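4.2 What the money went on

The original equipment request, submitted by the second author in August, had one large line and three small ones. The large line was the pair of arms. The small ones were hands, fixtures, and a category called "sundries," which we now regard with the kind of respect usually kept for weather. This section sets out how the request compared with what we spent, in the hope that other small labs planning a two-armed kitchen setup can make different mistakes.

All costs are given in budget units, where the purchase price of the arm pair is set to 1000. We do this partly because prices vary by country and discount, and partly because our supplier, Clusard, asked us to. On this scale the five-fingered hands were quoted at 116 units per spare. We had planned for no spares. Ruddock argued for one in an early draft of the request and was overruled by Tănase, who has asked that this be recorded here under his own name.

The hands deserve a word. We considered the two-finger gripper sold by Dobos, which is cheaper, sturdier, and easier to repair. We chose five fingers on the grounds that the kitchen contains objects made for people, and mugs in particular have handles. A mug handle can be grasped with two fingers as well, as several reviewers of the request pointed out. We still think the choice was sound for the study, but a lab whose only concern is getting cups into a rack should look hard at the cheaper option before writing our paragraph about human-centered design.

The kitchen itself was listed as "existing facilities" and costed at zero. It is true that the sink, counter and dishwasher were there before we were. It is less true that they were free. Clearing the floor so the arms could be brought within reach of an open dishwasher took staff time, as did agreeing with the other users of the building when they could have their dishwasher back. We log this time at 16 units, a figure we suspect is low.

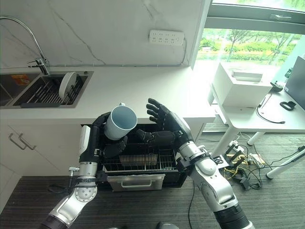
Figure 3. Both arms at the open dishwasher during the mug-loading task. The left hand holds the mug by its handle above the rack; the right hand is open.

Cables were the next surprise. The request covered the cables that come in the box with the arms. It did not cover the cables that connect those cables to anything. Extension leads, power strips, adapters, and replacements for a connector somebody stepped on came to more than the mounting hardware, and were bought in eleven separate orders, each of which was described at the time as the last one. We recommend a single line for power and wiring, set at twice whatever the engineer proposes.

Software was budgeted on the basis of a free academic license for Skutovero, our motion planning package. The license was indeed free. The support plan, without which questions are answered by a forum, was 106 units a year. We held out for two months.

The last item is mugs. We had assumed that test objects could be borrowed from the cupboard. For repeatable trials, however, the same mug must be available every time, which rules out any mug that someone might also want coffee in. We bought a matching set and locked it away. The cost was too small to show on our scale, and it was the only purchase in the project that drew a written query from the finance office.

4.3 Lease or buy

Plurnmont offers comparable arms on a yearly lease, with repairs included. We did not request a lease quote until after the purchase had gone through, so the comparison below is made with hindsight and a certain amount of feeling. For a project lasting a single year the lease would have been cheaper. For our planned three years, purchase comes out ahead, provided that no joint fails outside the warranty period.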